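# Cladum Play Table, low

The Cladum is a square play table for nurseries, waiting rooms and playgroups. It has a plain white top with rounded corners, and it stands low enough for children to use it kneeling or on the small Angate stools, sold separately.

The top is one piece, with no join down the middle for crumbs and paint to collect in. It wipes clean with warm water and washing-up liquid. Felt pen comes off with a little surgical spirit on a cloth. Please don't use scouring cream, which dulls the surface and makes later marks harder to shift.

Legs screw into metal plates under the top and are done up by hand. Four rubber feet come in a bag taped to the underside. Fit them before you stand the table up, as it is heavier than it looks.

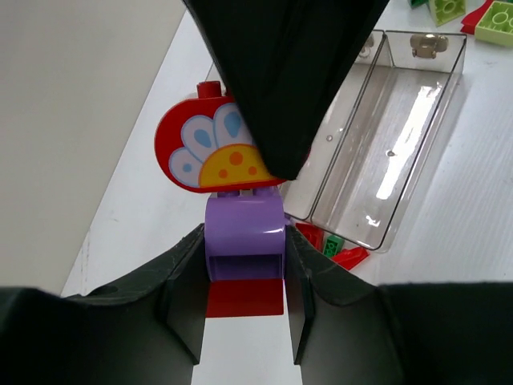 Large bricks, jigsaws and tea sets all suit the flat top. For sand, beads or anything that rolls, add the clip-on rim, which fits on all four sides and lifts off for cleaning. The rim only fits tables bought since the legs were changed. If yours has wooden pegs instead of screws, ask us for the older Postula rim.

**Delivery**

Tables are sent flat in one box. Allow 10 working days, or a little longer in December. We deliver to the door; if you need the box carried upstairs, say so when you order and we will give you a price. Orders over £400 go free of charge on the mainland.

**Spare parts**

- Rubber feet, set of 4
- Screw-in leg, single
- Leg plate with fixings
- Clip-on rim, complete
- Rim clips, pack of 3

Legs are made for us by Oláh and are stamped with a letter on the top end. Quote the letter when ordering a single leg, so that the height matches the others.

**Returns**

Unused tables can come back in their original box. We can't take back a table once the feet have been stuck on, unless there is a fault.

For school and nursery accounts, ask for Silvia Machala. Questions about spares and older tables go to Kvido Vondráček, who is in the workshop every day except Friday.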